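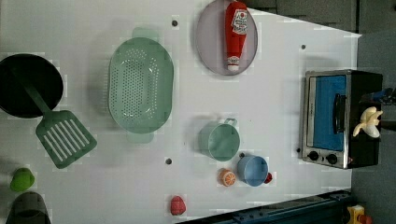 Play kitchen, ketchup on the plate.

Leave it out. That's my whole case. Everyone wants the toy food boxed by bedtime. Why?
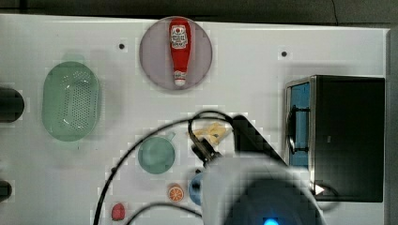
Photo: Ekwueme / Londell

A colander, an orange slice, a plate. Stuff kids come back to. Box it and teh game is gone.
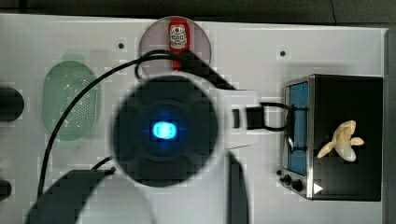
When should it get put away?
Once a week is plenty.

Real kitchens stay half out too. Mine does, 7 days a week.
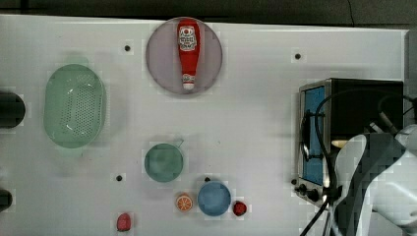 2 min read

Toaster oven stays put, fruit wherever. Fine by me. Sort it by color if you must, but sort it Saturday. And dont buy another bin.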